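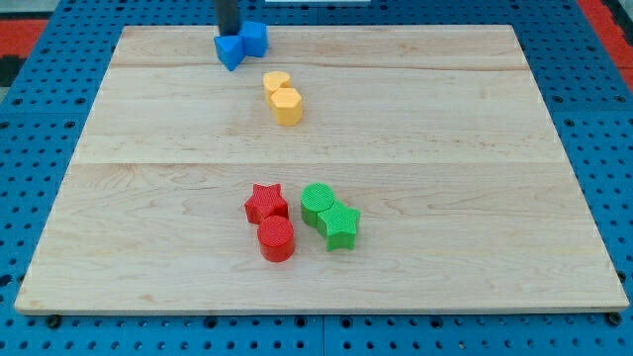
Blue and yellow blocks on a maple board, on a blue table with holes.

Workshop assistant for boards and play blocks (part-time)
Stotari, small workshop for wooden boards and learning materials

We are looking for one person to join us from October. The work is 3 mornings a week at the beginning, and it can become more if both sides are happy. We are a team of six people, so everyone does a little of everything, and the new person will do it too.

What we make
Stotari makes maple boards for tables and kitchens, and also sets of blocks for kindergartens and for therapists who work with the hands of older people. The boards are glued from planks, sanded, given a beveled edge and oiled. The blocks we do not make ourselves. They come to us in mixed bags, and here we check them, sort them by shape and color and put them together in sets. A triangle, a cube, a hexagon and one rounded shape are in every basic set. The bigger sets are made to order and each customer wants something different, so the order sheet has to be read slowly.

What you will do
- Sand boards by hand after the machine sanding, mostly the edges and the corners
- Feel the seams between the planks with your fingers and mark with pencil every place where one plank is higher than the other
- Put oil on the boards, wipe them and place them in the rack
- Sort and check blocks, and take out the pieces with dents or torn corners
- Try new block sets on a board before they go in the catalog, and write down what was difficult to stack or hold
- Pack the orders and write the labels
- Clean the tables at the end of the morning. The tables with holes collect sanding dust and must be vacuumed, a cloth is not enough.

Sanding and oiling are in the front room. Sorting and trying of the sets are in the back room, which is more quiet. You will change between them during the morning, so please do not apply if you want only the one or only the other.

Who we look for
You do not need a diploma in woodworking. Two of us came from completely other jobs - Aurora Loureiro was a baker before and she now decides which planks go together in a board. It is more important for us that you have patience and good eyes for small differences. You should be able to stand for a good part of the morning and to lift a box of 30 pounds. Some dust in the air is normal, we give masks and ear protection. If you have a strong allergy to wood dust, this work is not good for you.

You should speak and read English well enough to understand an order sheet. For most of us it is the second language too, so please do not worry about the accent or small mistakes.

What we offer
The contract is for six months and after that we talk about a permanent one. The pay is by the hour and Rui Guerreiro will tell you the amount already in the first call, before you spend time on a visit. Work clothes and shoes are paid by us. There is coffee and a warm lunch at noon for everybody who worked in the morning. Each year you can also make one board for yourself from our wood.

How to apply
Please write a short letter, one page is enough, and tell us about something you made or repaired with your hands. Photos are welcome. We do not need a portrait photo or your date of birth. Send it to Rui Guerreiro by the application form on our page, or bring it on paper to the office at Kurstead between 8:00 and noon.

We invite the people we like for a trial morning of 3 hours, which is paid. You will sand one small board and sort one bag of blocks together with Simão Vilela, and you can ask him everything you want about the work. After the trial you get an answer from us within 2 weeks, also when the answer is no.

Questions about the work: Simão Vilela, workshop
Questions about contract and pay: Rui Guerreiro, office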